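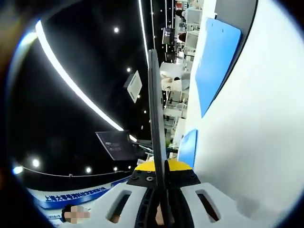
The architect who has run the Trilar practice since 1991 did not plan to spend her career on old mill housing. She took one job at the Mulligan estate, a group of 99 workers' cottages built beside a thread factory, and the residents kept calling her back. Most of the calls were about light. "The front rooms face north and the ceilings are low," she said. "People paint everything white and it still feels dim by three in the afternoon." A few owners go the other way, with a black ceiling and a curved LED strip running across it, and she has no objection. "You can paint over a ceiling. You can't put back a wall."

Walls are what she argues about. The cottages were laid out in short rows around shared greens, and each had a separate kitchen at the back. In the last 17 years many owners have asked to knock the two rooms together. She usually suggests a wide opening with the chimney left in place. "The chimney holds up more than people think," she said.

She is now working on Tevadis Court, a later part of the estate, where the original drawings were found in a town storage room. They show porches that were never built. "The company cut them to save money. It says so in pencil on the sheet."

Asked whether she would add them now, she said a few residents want to, and the town has to approve the first one. The application goes in this July.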